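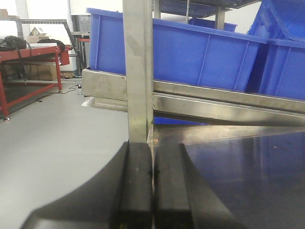

Fevereiro, 18h40. Terceira semana com a célula Eredar na separação. Registro enquanto está fresco, porque no relatório só entra o número.

O turno fechou com 951 peças. A meta do contrato com a Willen é outra conta, feita por hora de máquina, e nela estamos abaixo. O ciclo de coleta e depósito ficou em 9 segundos de manhã e subiu para 12 depois do almoço, quando entraram os itens macios. Com peça rígida a força de fechamento quase não importa. Com esponja importa: se aperta demais, a leitura de largura sai errada e o programa entende que pegou duas.

Passei a tarde mexendo nesse parâmetro. Baixei a força em dois passos, refiz o ponto de aproximação e elevei a altura de passagem sobre a borda das caixas azuis. Falta repetir o teste com a grade inteira – hoje só validei as posições da frente.
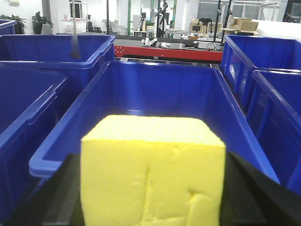 A lista da Gendska trata todas as caixas como iguais, e no cadastro elas são. Na prática cada uma assenta de um jeito, e a diferença de poucos milímetros aparece no depósito. Quem separava à mão corrigia isso sem pensar. Agora a correção virou tabela, e a tabela é minha.

A mudança maior é essa. Antes éramos quatro na separação, cada um com seu corredor. Dois foram para a expedição, um faz reposição e eu fiquei com a célula. Ando menos, as costas melhoraram, mas chego em casa com a cabeça cheia de códigos de falha. O colega da reposição reclama que agora trabalha no ritmo da máquina: se atrasa, ela para e acende o aviso no painel, com o horário gravado. Ele tem razão em não gostar do registro. Pedi que o tempo de espera saia do relatório individual e entre como parada da célula. Ficaram de responder.

A Garcia, que faz a manutenção, quer revisão da garra a cada 300 horas. Acho espaçado demais para os dedos, vou anotar o desgaste por conta própria.

Amanhã: repetir os itens macios com a força nova, conferir as posições de trás, cobrar a senha de supervisor, que continua sendo uma só para os dois turnos.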